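4. Pressing dark clothes with the Norklow steamer

Read section 3 first. We know you haven't, but the offer stands.

1. Fill the tank to the line with cold water. Scented water voids the guarantee and smells of hot pudding.

2. Turn the dial to 5 and wait 40 seconds for the green light.

3. Spread the cloth out and ease the big creases flat by hand.
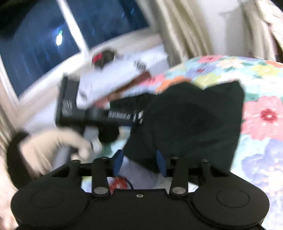
Fig. 6. Dark fabric on a bedspread

4. Keep the head moving. Stop for 10 seconds on black cloth and you'll have a shiny patch – a permanent one.

Note: A patterned cover is fine under the work if its dyes are fast. Test a corner with a damp white rag. 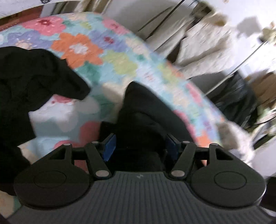
Fig. 7. Black fabric on a floral surface

5. Hang the garment up and leave it to cool before wearing.

CAUTION: Never steam clothes while someone is in them. Cuffs included.

For lint, see section 5. For regret, write to the Sodthorpe office.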